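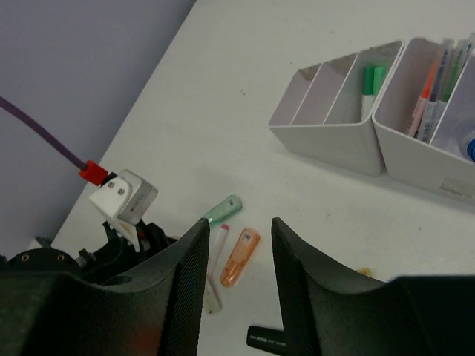 White tabletop with several small objects on it, a purple cable with a red connector behind.

Frequently asked questions about complaints and fee disputes

Clarlow Legal Help Desk, Meredith office

What can the Help Desk do for me?

We give information to people who have a problem with their lawyer. We explain the ways to complain, we help you to put your papers in order, and we can read your letter before you send it. We are not a law firm and we can not represent you in court.

I am not happy with my lawyer. Is it always a matter for a complaint?

No. Many problems come from poor communication. Please write first to your lawyer, say clearly what is wrong, and ask for an answer in writing. Give a fair time to reply. If the lawyer works in a firm, you may also write to the partner who is responsible for complaints.

What is the difference between a complaint and a fee dispute?

A complaint is about conduct. For example, the lawyer did not answer your calls for months, missed a deadline, or worked for both sides. A fee dispute is only about money: you think that the bill is too high, or that you were charged for work you did not agree to. The two go to different offices and have different forms. If you have both problems, you must fill out both forms.

My lawyer charged more than the estimate. Do I have to pay?

It depends on your agreement. An estimate is usually not a fixed price, but the lawyer should tell you when the cost is going to be much higher. Ask for an itemized bill. One visitor came to us with a bill of $1,151 where the estimate was $400, and the itemized bill showed that two court filings were listed twice. The firm corrected it after one letter.

Can the fee dispute be solved without a court?

Often, yes. Through the Hulero mediation program you can bring disputes of up to $2,000 before a mediator. Both sides must agree to take part. The meeting is held in our building or by phone, and you do not need a lawyer for it.

Can I change my lawyer in the middle of the case?

In most cases you can. Please find the new lawyer before you end the agreement with the old one, especially if a hearing is near. If your case is already in court, the judge may need to give permission.

Will my lawyer give me my file?

You should ask for it in writing. The rules about unpaid bills are different from place to place, and sometimes the lawyer is allowed to keep certain papers until the bill is settled. Call us before you argue about this point.

Will I get money back if my complaint is accepted?

Usually not. The discipline process decides if the lawyer broke the rules. It can end with a warning, a suspension, or in serious cases the loss of the license. If you lost money through a mistake of your lawyer, you may need a separate claim, and there is a time limit for it. Do not wait for the end of the complaint.

What should I bring to my appointment?

Your agreement with the lawyer, all bills and receipts, letters and printed emails, and a short list of dates. Copies are enough. Please keep the originals at home.

Which languages do you speak?

English and Spanish. For other languages, tell us when you book and we will try to find an interpreter.

Where are you and when are you open?

We are on the second floor of the Grilta Building in Meredith. The desk opens at 9 a.m. and the last appointment starts at 4 p.m. In February we close at 2 p.m. for staff training. The elevator is to the left of the main entrance.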